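Notes for week 6, the Prikadow visit

Okay, so for those of you who missed the bus on Wednesday (there were a few of you!), and for everybody else whose notes got soggy on the walk back, I've typed up what I remember. It's in the order I scribbled it down, so bear with me.

We were at the Grivudlow open day, held in Prikadow's upstairs hall. Our host was Kvido Vondráček, who talks very fast and was kind enough to let us stand much closer to the tables than the sign said we could.

## What the demo was for

The short version: a robot arm can learn a chore by copying people. Somebody does the chore by hand, over and over, holding a gripper with the same kind of fingers the robot has. The gripper records what its camera sees, how it moves and how wide the fingers are open. You never have to drive the robot at all during this part, and that's the bit I really want you to remember from the visit.

The chore on the day was the pegboard. Green hooks, a board full of holes, and that's it. Sounds like nothing, right? I thought so too until I had a go.
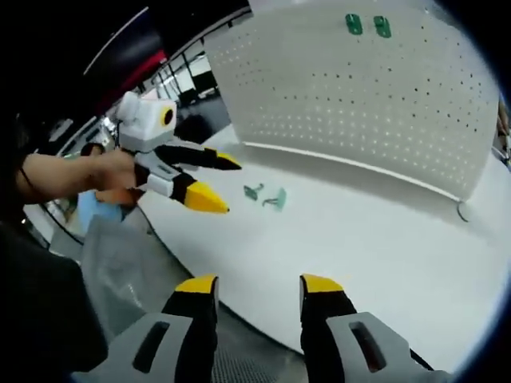
Kvido calls one full go at the chore an "episode." Their target for the pegboard was 48 good episodes per person, and he throws out any where the hook gets dropped and fished back up off the floor. Dropped on the table is fine. He wants the robot to see a few recoveries, so it knows what to do when its own grip slips.

I asked whether people get tired and sloppy. They do! He makes everyone stop after 40 minutes, and he said the episodes right before a break are the ones he checks hardest.

## Why a pegboard is hard

Go back to your notes on contact from week 2. Carrying a hook through the air is easy, and being a little off doesn't matter. Getting it into a hole is another story, because a small error in angle and it jams or skates across the face of the board. With your own fingers you feel that and wiggle without thinking. With a gripper you've lost most of the feeling, so you end up leaning in and using your eyes a lot more.

- **Approach:** big motion, loose tolerance
- **Alignment:** small motion, mostly about angle
- **Insertion:** touching the board, where most of the tries I watched went wrong
- **Release:** open the fingers without pulling the hook back out (I failed this one, twice, in front of everybody)
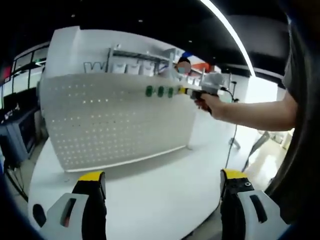 Somebody in the group asked a great question about where you point the camera. If it rides on the gripper, the view changes with every move of your wrist, and your own fingers are always in it. Kvido likes that, since the robot's wrist camera will get nearly the same view later on. The trade-off is that the hook can hide the very hole you're aiming for.

## For next time

Read the Kaijage handout on wrist cameras, and skip the math at the back unless you're curious. Then write me one page on a chore from your own kitchen, split into the same four stages, and tell me which stage you'd expect to go wrong first. If you pick the same chore as your neighbor, that's fine, just don't pick the same answer!

The Vaketti loaner grippers are in the lab cabinet. Sign them out with me before you take one home.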